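November, late, kitchen table

Feet hurt. Back from the open day at Monov with a tote bag I didn't want and a pen that has already quit. I told Katia I would write it up the same night so that she can't say later that I made up my mind before I went. For the record, I had mostly made up my mind before I went. I still went.

The bus dropped me on the wrong side of the road and I walked the length of the old dye works fence to get in. Registration was two folding tables and a boy who couldn't find me under G, or under A, and in the end wrote "Annunziata G." on a sticker by hand. There was already another Annunziata on the list, a Colombo, and he had given her my lunch voucher. I met her later in the soup line. More on her below, she was the best thing about the day.

The opening talk was by Leonardo Monti, head of something with "experience" in the title. Twenty minutes on how much of our lives we lose to the kitchen. He had a slide with a clock on it. I spent 41 years in hospital and school kitchens and I can't say I lost any of it, I was paid. He used the word "chore" for everything from peeling to carrying. When you have run a dish room you know those are separate jobs done by separate people with different shoes on.

Then the demonstration room. I had pictured a sink, water, steam, somebody's dirty lasagna pan. What they had was chairs in rows and a big screen, and on the screen a kitchen made on a computer. The arm they want to sell is called Mito and nearly all its practice is done in there, in simulation, clearing things out of a sink and putting things in. Cosimo Martinelli ran it from a laptop. Young, polite, tired around the eyes. I liked him more than I wanted to.

He showed us different setups of the same sort of task. First he talked about clutter, how the items get dropped into different spots so the program can't just learn one layout by heart. Fair enough. I asked if any of it was ever greasy. He said not in this version.
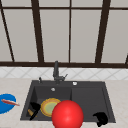
Everything in that kitchen is so clean it bothered me. A plate leaning in a sink has sauce on it, or it has been rinsed and has a film on it, and either way it slides in your fingers. These had nothing on them. No crumbs, no scum line, no sponge that should have been thrown out last week. I know why, Cosimo explained why, grease is hard to compute. Grease is also the whole job.

A man in front of me asked what the big shiny red ball was for. Cosimo said some of the shapes were only there as markers for the people building the thing and to pay them no mind. The man wrote that down. He wrote everything down. I think he was from Kneževič, the catering firm, because he kept asking about price per unit and they kept not telling him.

I did ask how many times the program gets to try before they call it trained. The answer was a long one and had no number at the end of it. Monti stepped in at that point and said they had run 2000 practice rounds on plates alone. He said it like it was a lot. A new girl in my dish room would do that many plates by the end of her first few shifts, real ones, with the radio on and somebody yelling for soup bowls. I said so. I got a laugh from the back, and Monti smiled the way people smile when they are going to move on to the next slide.

What he would not say is how many of the 2000 went well. I asked twice. The second time I asked slowly.

Then food. This is where I got lost, and I'm still a bit lost writing it. In the next part the plates in the sink had food on them. I put my hand up again (Katia would have kicked me) and asked who leaves their dinner in the sink. Cosimo said the program has to learn to handle the food and the plate as separate things, and the sink is a hard place to reach into because of the sides. All right. As a drill I can see it. You make the trainee practice in the tight corner. I used to make them stack the walk-in first for the same reason. But then say it's a drill, don't stand there with a clock on your slide and tell me about Sunday lunch. 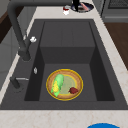 Corn on a plate, plate in the sink. On the big screen at Monov.

The corn still had green husk on it. I could not let that go. Annunziata Colombo, who by then was in the seat beside me, whispered that maybe the robot was supposed to shuck it, and I had to look at my shoes for a while.

She taught home economics, back when there was such a thing, and now does the cooking at the parish house three days a week. She is more generous than I am. Her view is that every machine looks silly in its first years. Her mother would not have a washing machine in the house because it "couldn't see the collar." I said the washing machine at least got wet on its first day. She gave me half her roll. She is right about the collar story, though, and I have been turning it over all evening. I don't want to be the woman with the collar.

Still. I would like to put down what I thought at the moment I thought it, before the tote bag softens me up.

I thought the gripper was the honest part. Once Cosimo stopped talking and just let it go, I leaned forward like everybody else. Two black fingers, coming down from above toward a plate at the back of the sink, with a sausage on it and something like a bread roll. No speech, no slide. You wait to see if it has judged the distance. I have watched a lot of people reach for things in sinks and I know the pause before the hand commits, and this had some kind of pause too. Maybe that was only the computer thinking. I held my breath anyway, which annoys me.

Cosimo stopped it there to take a question about software, so I never got to see that one through. A couple of the others I did see from start to finish. One was fine. In another the thing nudged a plate when it meant to pick something off it, and he said "and that one we learn from," and clicked ahead pretty quick.

I asked him afterward, by the coats, whether the real arm could do it. He looked to see where Monti was. He said the real one is slower and that sinks are not its strong suit yet. I said thank you. It was the plainest sentence I heard all day and it should have been on the first slide.

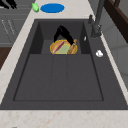 Things I want to remember for Katia

She asked me to go because the school board is being courted. Cirnov, who supply the ovens, have some kind of arrangement with Monov and are offering a trial in 4 kitchens next year, ours (hers now) among them. So, Katia, when you read this:

You did not see a real arm touch a real plate today because I did not see one. There was one in a glass case in the lobby, switched off, with a fern next to it. Very handsome. Fingerprints all over the glass at child height.

Ask them for the failures. Ask on paper. If they say the number isn't meaningful, ask them what number is.

Ask who cleans it. I asked and was told "wipe down with a damp cloth." Where? When? With the fingers on? Anything that touches sausage and then touches the next plate needs a better answer than a damp cloth, and the inspector will want it before you do.

Ask what happens when it stops in the middle of the lunch rush with its arm over the sink. Does somebody have to reach under it? I would not let my people reach under it.

Don't let them count it as a person on the rota. Monti did this without noticing. He said "it takes over 2 positions" and then said no jobs were at risk, inside the same minute. The man from Kneževič wrote down the first half.

And be nice to Cosimo if they send him. He knows where the weak spots are and will tell you if you get him alone.

Later

Can't sleep, had coffee at four like an idiot.

I washed up when I got in. One bowl, a spoon, the small pot with the burnt bit. I caught myself watching my own hand do it. I turn the bowl with my left while the right goes around, and I feel for the rough spot with my thumb and don't look at all, I was looking out at the neighbor's bins. I don't know how you would put that in the practice kitchen. Maybe they will. Colombo thinks they will, and she has put me down for coffee at the parish house so we can argue about it properly. I'm to bring the cake.

The pot is soaking. Bus money for Katia to pay me back is in the blue envelope, the receipt too. Must call the podiatrist.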